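Open Day at Guncombe, November 2019

Pictures from our open day at the Guncombe workshop. We had 60 visitors through over the afternoon, most of them from the Plalwood estate and the technical college, in groups of 11. Ruxandra Moldovan ran the demonstrations and Vasilică Chiriac took people through the build benches. One picture, then notes on what was shown at each stop for those who asked for them.
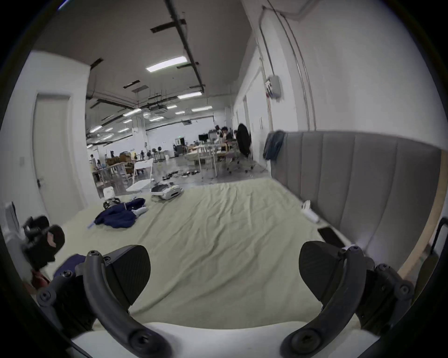 The bedroom set, with the hand-held gripper over the bed and the main workshop through the doorway. Clothes, a phone and charger, a headset and a bag are on the sheet.

Stop 1: The bedroom set
Ruxandra started every group here. The job was tidying a bed, done by a person holding the gripper. You squeeze, the two fingers close, and the camera on the tool records what the fingers are doing. The recordings are used later to teach a robot arm the same job.

Visitors were invited to have a go. Soft things were the hardest. Most people could pick up a phone on the second or third try, but a shirt tends to fold over the pads and drag whatever is lying next to it. The students were quicker than the staff had expected, and one of them asked if she could come back in March for a work placement. (Yes. Write to Ruxandra.)

Several people asked why the bed isn't made properly before each run. Ruxandra's answer was that a neat bed gives you neat recordings, and then the robot has never met a real bedroom. Things get moved about between runs — a jacket on the headboard one time, on the sheet the next.

Stop 2: The build benches
Vasilică had two grippers apart on the bench, an old one and a current one. The old one had hard plastic fingertips and dropped anything smooth. The current pads have a fine texture and can be swapped in a few minutes with a screwdriver. He passed both sets around, and all the pads came back.

He also talked about wear. Each set of pads gets a number and a page in the logbook, and they are changed when the texture goes shiny.

Stop 3: Looking at recordings
Groups finished at a desk where recordings were played back at normal speed and then slowly. The bedroom collection stood at 3704 runs on the morning of the open day. Some are thrown out when the tool is moved too quickly and the picture blurs, and the younger visitors enjoyed finding the bad ones.

The question we heard most was when a robot like this might be doing the housework. Vasilică said he wouldn't put a year on it. Folding a towel on a clear table is one thing, and a full bed with cords and straps on it is a good deal slower.

Other bits
The Stoica kitchen set was closed for wiring, so that part of the program was dropped. Sorry to those who came for it.

A grey scarf and a child's drink bottle were left behind and are at the front desk.

Thanks to everyone who came, and to the college for organizing the bus. Anyone who filled in the sign-up sheet will get an email when the next date is set.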